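Set-up Guide, Fedow Hand-Held Gripper Kit
Section 3. Planning the Purchase

3.1 Who should read this section

This section is for the person who must prepare the order and the budget. The person who will hold the gripper can go to section 4, but it is better if both persons read 3.4 together. In our experience most wrong orders come from a list which was written before somebody visited the rooms.

The prices are not printed in this guide. Please ask your dealer for the price sheet of December 2023 and keep it next to you when you fill in the work sheet in 3.7.

3.2 What the kit contains and what it does not contain

The basic kit (order number 1113) contains one hand-held gripper with camera, one pair of fingers with soft pads already mounted, one charging cable, one set of spare screws and the printed marker sheet.

The basic kit does not contain:

- memory cards
- a second pair of soft pads
- a carrying case
- the computer for copying and checking the recordings
- any furniture or objects for the tasks

Note: The carrying case from Dalach fits the gripper with the fingers mounted. The older Dalach case, sold until July, is shorter and you must remove the fingers each time. If your dealer still offers the older one for a low price, please calculate the time for mounting and alignment before you accept it.

3.3 How many grippers

1. Write down how many hours of recording you need in total. Use the hours of real recording only, without the breaks.

2. Write down how many hours one person can record in one day. For a new person we advise 2 hours in the first week. The arm gets tired faster than people expect, and when the arm is tired the recordings become shaky.

3. Divide the first number by the second. The result is the number of person-days.

4. Divide the person-days by the working days in your schedule. Round up. This is the number of grippers which are in use at the same time.

5. Add one spare gripper if the number in step 4 is three or more. With one or two grippers, you can order a spare finger set in place of the full gripper.

Example of calculation: a project needs 60 hours and each person records 2 hours per day. This makes 30 person-days. With 15 working days the project needs two grippers at the same time, and a spare finger set is enough.

Caution: Do not plan one gripper for two persons in turns without a pause between them. The battery must be charged and the marker positions must be checked when the gripper changes hands. See 5.2.

3.4 Visit the rooms before ordering

1. Go to each room where you will record. Take a tape measure and the room form from the back of this guide.

2. Measure the free floor in front of each piece of furniture, with its doors fully open. A person must stand there and move the elbow back without touching a wall.

3. Measure the inside height of each shelf space that will be used. Compare it with the height of the gripper on the drawing in 2.3. The camera is above the fingers and it needs its own space. It is a common mistake to measure only the fingers.

4. Write down which lights belong to the room and which you would have to bring. Do this at the same hour when you plan to record.

5. Open and close each door several times. A door that swings back by itself must have a stop, and the stop must be on your list.

6. Ask if the furniture may stay in the same place until the end of the project. If not, add the cost for marking the floor and for setting up again.

Note: If the room is rented, put the rent for the set-up day and the clearing day also in the budget. These two days are very often forgotten.

3.5 Parts that wear

The soft pads are the part you will buy most often. The pads collect dust and small fibers, and after cleaning many times the ridges become flat. When the ridges are flat the pad must be changed, even if it is not torn.

1. Order one spare pair of pads for each gripper with the first delivery.

2. Put the delivery time of the second order in your schedule. Do not wait until the last pair is mounted.

3. Keep the used pads until the new ones are checked. Pads for the older finger have another hole pattern and they do not fit.

The printed markers also wear. A marker with a scratched corner must be replaced. The sheet in the kit has enough markers for normal use, and a new sheet is a small cost, but the alignment after replacing takes time. Please calculate half a working day for each gripper.

Caution: Do not print the markers yourself to save money. If the size is only a little wrong, the finger opening will be measured wrong in all recordings, and this cannot be repaired later.

3.6 Furniture and objects

Many customers put almost all the budget in the grippers and have very little left for the furniture and objects. We advise to plan this line early, because the choice of furniture decides also the room, the lights and the number of working days.

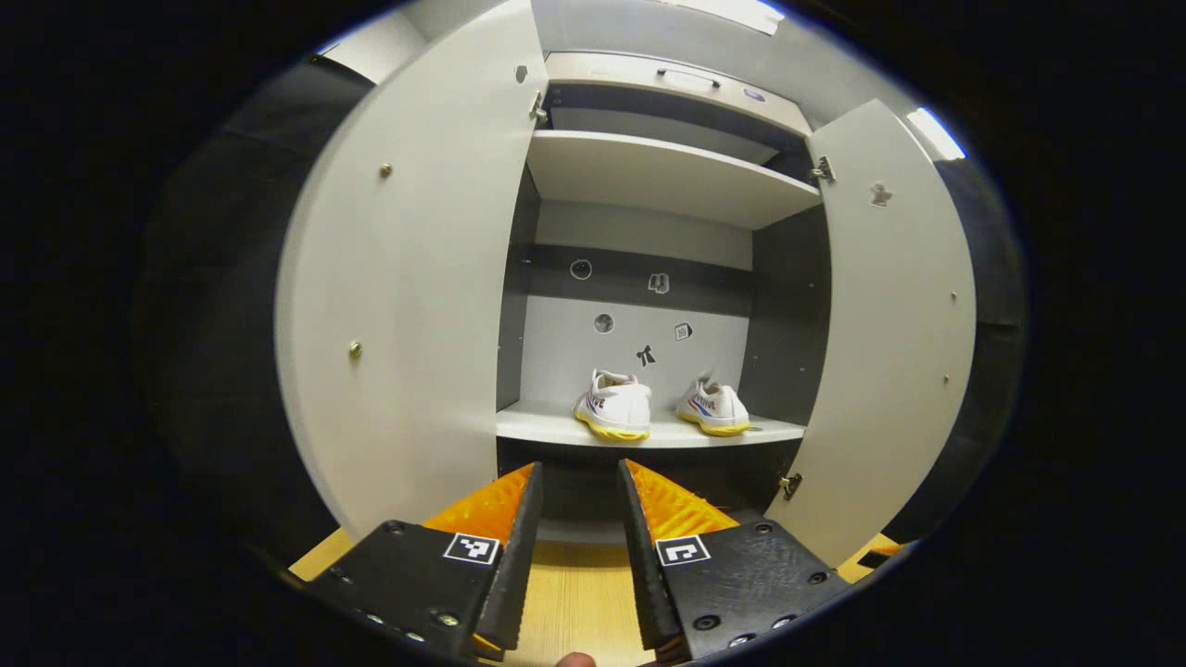

One wardrobe can give several tasks for the price of one piece, so choose the model by the number of different actions it offers. A plain cabinet with one door and one space gives you few tasks. A model like the gray one here costs you the same floor and offers more: two doors with hinges, a drawer-like front at the top with a slim handle and a small lock, and shelves on different heights. With the pair of white sneakers on the lower shelf you already have an object task that needs no extra purchase if somebody can lend a pair. Please notice also the dark side walls inside. Black fingers in front of a dark wall are harder to see than in front of a pale one, so write the inside color on your room form and plan one lamp more if the room itself is dim. The stickers on the back wall are a cheap way to make two identical wardrobes look different.

When you make the list of objects:

1. Start from the tasks, and write for each task the objects that it needs.

2. Check that each object can be held between the fingers. The maximum opening of the gripper is 83 mm. Measure the object at the place where it will be held. A shoe, for example, can be too wide at the middle and easy to hold at the heel.

3. For objects that get dirty or lose their shape, order two of each.

4. For objects which may be taken away by mistake, such as cups and pens, write the project name on the bottom.

Note: Phillips furniture is delivered flat and must be built. Trurko delivers it built, but the transport is charged by volume. For one or two wardrobes the difference is small. For more pieces, ask both for an offer in writing and add your own working hours to the flat-packed offer before you compare.

Caution: Fix every tall wardrobe to the wall before recording. During recording the doors are pulled many times, often from the side, and an empty wardrobe is light. The wall brackets and the correct wall plugs must be in the budget. In rented rooms, ask for permission to drill before you sign.

3.7 Work sheet for the budget

Fill in each line. If a line is zero, write zero. Do not leave it empty, or the next reader cannot know if it was forgotten.

Grippers (from 3.3)
Spare gripper or spare finger set
Soft pads, first order
Soft pads, second order
Marker sheets
Carrying cases
Memory cards
Computer and storage
Lamps and stands
Furniture, with transport
Wall brackets, plugs, door stops
Objects
Room rent, with set-up day and clearing day
Working hours for building and alignment
Reserve

For the reserve we advise one tenth of the total. If you use a room for the first time, take more.

3.8 Placing the order

1. Send the filled work sheet to your dealer together with the room forms. The dealer will check that the parts fit to each other.

2. Order the grippers and the memory cards first. The furniture can come later, but it must be built and fixed one day before the first recording.

3. When the delivery comes, compare it with the packing list on the same day. Missing parts must be reported in writing.

4. Write the serial number of each gripper on the work sheet and keep the sheet with this guide. You will need the number when you order pads or fingers.

Continue with section 4, Unpacking and First Charge.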